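Moving the study to the back room

15 Jun 2022

We finally swapped the rooms over. For as long as we've lived in this house the study has been at the front, facing the street, and the spare bed has been at the back, facing the lemon tree. That arrangement came from the previous owners and we copied it because the phone socket was in the front room. We haven't had a landline in years. The spare bed gets slept in a few nights a year, and I sit in the study most days, so the better room was going to people who only saw it in the dark.

I'm writing this up because I went looking for other people's accounts of doing the same thing and mostly found advice on paint colours. Paint was the easy part. The things that took up the time were the floor, the shelves, the power points and deciding what to do with the contents of the old cupboard.

The floor first. The back room had carpet, a brown loop pile that was there when we bought. I pulled up a corner behind the door and found boards in fair condition with a line of black adhesive along one wall. The carpet came up in an afternoon once I'd cut it into strips narrow enough to roll and carry. Cut from the back of the carpet if you can fold it over, as the knife goes through much more cleanly. The underlay had been stapled down every hand's width and the staples took far longer than the carpet did. I used a flat screwdriver and a pair of pincers, and kneeled on an old gardening mat.

I didn't sand the boards. I got a quote and it came to $900 for the one room, which I thought was fair for the work but more than I wanted to spend on a floor that would have a rug on it. Instead I washed it twice, scraped off what I could of the adhesive and put the bookshelves along that wall. If the shelves ever move, the next person will find the rest of it.

The walls took two coats. We used a white with a bit of grey in it, left over from the hall, and it looks greener in here than it does in the hall. That'll be the tree. I minded for a week and have stopped noticing.

The shelves are the part I'd do differently. In the old study they were fixed to brackets screwed into the studs, and I assumed I could take the whole lot down and put it up again with the same spacing. The studs in the back room are not in the same places. This part of the house was an addition and whoever built it had their own ideas. I found three of the studs with a stud finder and the fourth by tapping, and I was wrong about the fourth, so there is now a filled hole behind the atlases. In the end I bought one longer rail and shifted everything along by 200 mm. It does mean the end shelf sits slightly over the window architrave, and anything tall has to go at the other end.

If you're moving wall shelves between rooms, find the studs in the new room before you take anything down in the old one. I had books in piles down the hallway for 13 days while I sorted it out, and we had to walk sideways to get to the laundry.

The power points were simpler but cost more than I'd guessed. There was one double point in the back room, behind where the bedhead used to be, and I didn't want extension leads running across the doorway. An electrician added another double on the window wall. It took him less than a morning, including the time he spent under the house. I asked him to put it above desk height and I'm very glad I did. Plugging in the laptop no longer involves getting down on the floor with a torch.

Then there's the desk itself. I kept the old one. I did look at those sit-stand ones, and there was a Rorik in the clearance section at the office furniture place that I went back to see 2 times, but it was too deep for the spot under the window. The old desk fits with a hand's width to spare on either side. I'd had it against a blank wall for years and I was worried I'd spend the day looking out the window. I do look out more, mostly at wattlebirds, though I don't think I get any less done. The afternoon sun is the real problem. From mid-afternoon it comes straight across the desk and I have to drop the blind, and in September, when the sun is at a different height, I may find the morning is a problem too. We'll see. I've kept the bracket for a second blind in the drawer in case.
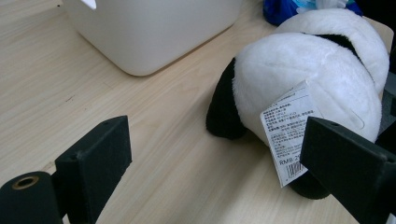
The desk, with a storage box and the panda.

The cupboard was the job I'd been putting off. The old study had a built-in cupboard and the back room doesn't have one, so everything in it had to go somewhere else or go out. I pulled it all into the lounge room and sorted it on the floor. Most of it was paper. There were manuals for appliances we no longer own, including a bread maker and at least one video recorder. There were bank statements from a bank that has since changed its name. There was a folder marked IMPORTANT that had a takeaway menu and a spare car key in it, and the car was sold a long while back.

My rule for paper was simple. If it was to do with tax and within the years we have to keep, it went in the filing box. If it was a certificate, a will, or something to do with the house, it went in the fireproof tin. Anything I could download again got shredded. The remainder I read once and made a decision on. The shredder overheats and needs a rest after a few minutes, so that part was spread over several evenings in front of the telly. The shreddings have gone under the hydrangeas and into the compost, where they are breaking down faster than I thought they would.

Cables were the other big category. I had a drawer full and I suspect most houses do. I kept one spare of each type that something in the house still uses, wrote on a bit of masking tape what each one was for, and took the rest to the e-waste bin at the tip. I held on to one cable I can't identify. It has a round plug with a flat side. If it's from the scanner I'll be annoyed to have thrown it out.

I also found the Drultby, a small desk fan my parents had, which I'd thought was lost in the last move. It still goes. The cord had perished near the plug, so I had it replaced at the repair shop on Kuo Street before I used it. It only has one speed, but it moves enough air for a room this size and it's quieter than the pedestal fan.

The front room is now the spare room and that side of things needed very little. The bed went in on the first try once the legs were off. The streetlight is a nuisance for guests, so we put up the heavy curtains that used to be in the lounge, shortened by turning the hem up on the inside. There's room for a suitcase on the floor beside the bed, which there never was before, and the cupboard is there for people to hang things in. Our first visitors stayed over the long weekend and said they slept well. They did ask where the lemon tree had gone.

A few things I haven't finished. The door to the back room sticks now that the carpet is gone, which seems the wrong way around, and I think the frame has moved with all the rain. It needs planing along the top. The rug is on order, a plain wool one called Skallthorpe in the darker grey, and until it turns up my chair rolls slowly towards the window if I lean back. The floor has a slope in it that the carpet was hiding. I've got a folded piece of cardboard behind one castor.

The wi-fi is also weaker at this end of the house. It's fine for email but video calls drop to a smear every so often. Moving the modem to the hallway helped a bit. I've been told I can run a cable under the floor, and as the electrician left the hatch unscrewed I might as well do that next, before it gets too wet down there.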